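Charge for the bag, but take it back

Our council in Grunemdale wants every shop in town to stop handing out carry bags by November. I have no quarrel with the aim. My quarrel is with the assumption that a cloth bag is a good thing simply for being cloth.

Cotton takes land, water and a fair bit of freight before it gets anywhere near a checkout. A bag made from it earns that back by being used for years. Most of the ones in my hall cupboard have been used twice. They came from a book fair, a bank, a plant nursery and a dentist, and I asked for none of them.
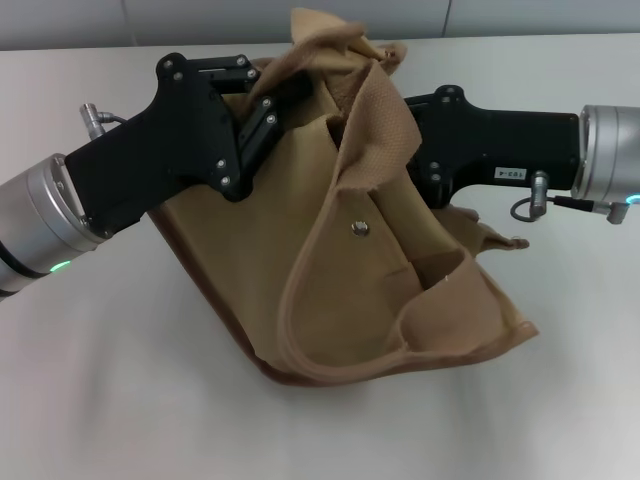 The Clornum markets gave away 4,000 last spring, printed with the sponsor's name in letters you could read from across the car park. I still see a few around town. The rest are presumably in cupboards like mine, or at the op shop, where the staff have stopped accepting them.

What I would like to see is a deposit. Charge $2 for a plain bag, no logo, and give the $2 back at any shop in the scheme when it comes home in fair condition. The grocer in Lavari has done this for a while with milk bottles and the sky has not fallen in. Bags would need washing, and someone would have to pay for that - I would put it on the larger retailers, who are about to save a good deal on plastic.

The draft bylaw says nothing on any of this. It bans one kind of bag and leaves the giveaways alone. Submissions can be dropped at the library desk until five o'clock on the closing day, and mine is already in.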